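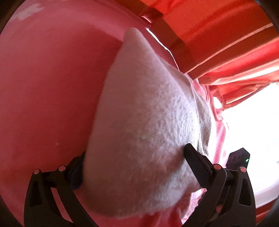
Is the Havel hand-held gripper kit worth it for recording laundry tasks?

Asked in Home Robots & Automation
Tags: grippers, cloth, kits, first purchase

Hi all! I've been going back and forth on this for a couple of weeks and I'd love to hear from people who've used one. I'm looking at the Havel kit, the hand-held one with two jaws and a camera on top, and the plan is to record myself picking up and folding laundry so I can train a little arm I have on my desk. I've had a loaner since Wednesday, and the picture is from a go at the pile with one of my fuzzy cloths between the jaws.

What I like so far: it's comfortable, the pads seem to get hold of towel-type stuff pretty easily, and I was recording clips within an hour of opening the box (I'm not a hardware person, so that's a big deal for me!). What I'm not sure about is the color. Almost everything I own is pink, red or orange, and when the sun comes in from the side, part of the view goes plain white and the fabrics kind of melt into each other. Is that going to ruin my clips? Should I fix the light, or spend money on a different kit?

Price is the other thing. The Havel is $376 with the case. The Findent one is $160 but you supply your own camera. I'd like to not buy twice. Also, does anybody know if the pads are sold separately? The page I ordered from doesn't say, and their contact form just sends me back to the home page.

Thanks in advance, and sorry if this has been asked before, the search on here hates me.

foldingatmidnight

3 replies, sorted by votes

wristcam_dad (22 votes)

I've had the Havel since January and I'd buy it again, with a couple of grumbles.

Fix the light first. Your clips aren't ruined, but anything in the blown-out part is gone for good, and you can't bring it back later by fiddling with sliders. Pull a sheer curtain across, or turn yourself so the window is at your back. Then go into the camera settings and lock the exposure before you start, because on auto mine kept hunting every time I swung from a dark sweater to a white sheet. I lost an entire evening of clips to that.

I wouldn't stress about the colors as such. A real laundry pile is messy and same-colored half the time, and your arm is going to meet that pile sooner or later. What I would do is mix in some loads that look nothing like each other. Throw in dish towels, a gray hoodie, whatever you've got. My first batch was all blue bath towels, 50 clips of them, and the arm got great at blue bath towels and hopeless at everything else. Took me way too long to figure out why.

On picking up: with fuzzy cloth you can be lazy and just close on it. Thin shirts are where you find out how good your grip is. Go in low, pinch a fold, and lift slowly enough that you can still see both pads. If the cloth balloons up and covers everything, the clip's not much use to me and I toss it. You may be more forgiving than I am.

Grumbles: the case latch is junk, the cable is too short if you're tall, and the manual has a whole page on mounting that doesn't match the one I got. Pads are sold separately, but you have to email them. The contact form has been broken as long as I've owned the thing.

buttonhole77 (9 votes)

Going to put in a word for the Findent. I have one and my sister-in-law has the Havel, so I've had both in my hands. For $160 you get a decent gripper, and if you already own a small wide-angle camera you're in good shape. If you don't, add that to the price and the gap shrinks fast. You also have to line the camera up yourself every time it gets bumped, and with laundry it gets bumped a lot (sleeves, mostly).

The Havel feels nicer when you squeeze it. My hand was tired after half an hour on the Findent, and on the Havel I barely noticed. If you're doing a few clips on weekends I'd save the money. If you're planning on doing this every day, get the Havel.

One thing I'd check before you pay for either is whether your arm's software takes the files. I run Kao on my arm and the Havel files went straight in, but the Findent ones needed converting, and I had to ask on three different forums before I found a script that worked.

sockdrawer_steve (1 vote)

just rent one. Renent has the Havel by the week, thats what i did. didnt try it on laundry though, only boxes

foldingatmidnight

Ooh, I had no idea you could rent them, thank you! And thanks for the exposure tip, wristcam_dad, I found the setting and it was buried three menus deep. I'm going to hang a curtain, dig out every non-pink thing in the house and do another evening before the loaner goes back. Leaning Havel at this point. buttonhole77, if you still have that conversion script, could you post it here anyway? My arm is on Kao too and I might end up with a secondhand Findent as a backup.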